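4.2 When small firms write off old equipment

Depreciation schedules look dull on paper, but they held the most exciting material in our whole study! We asked the owners of 14 small businesses in Clemville and Fluvberg to open their books and show us how long they expected each asset to last. Most had picked a useful life years ago and never gone back to it. One print shop was still spreading the cost of a cutter over 12 years, even though the owner planned to replace it in 2.

What struck us is how much a single guess can shape reported profit. Stretch the useful life and each year looks better; shorten it and the early years take the hit. Shokri and Aitken made this point in their work on family firms, and our interviews bear it out nicely — owners who borrowed from a bank leaned toward longer lives, while those who paid cash didn't seem to mind which way it went. 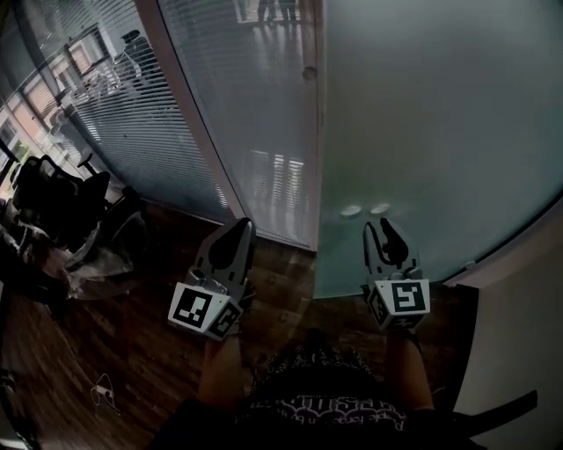 Figure 3. Hand-held grippers with marker cubes, near a glass partition.

Salvage value was the other surprise. Taheri suggests setting it at zero for anything that costs less than $400, and we came to like that rule very much. It saves time, and the effect on yearly profit was tiny in every set of books we read. For larger items the picture is richer (and more fun to study). Several owners had sold old equipment for far more than the books said it was worth, which gave them a gain they hadn't planned for and, in one case, a tax bill to match.

We return to those gains in Section 5, where we compare straight-line schedules with the faster methods described by Omoregie.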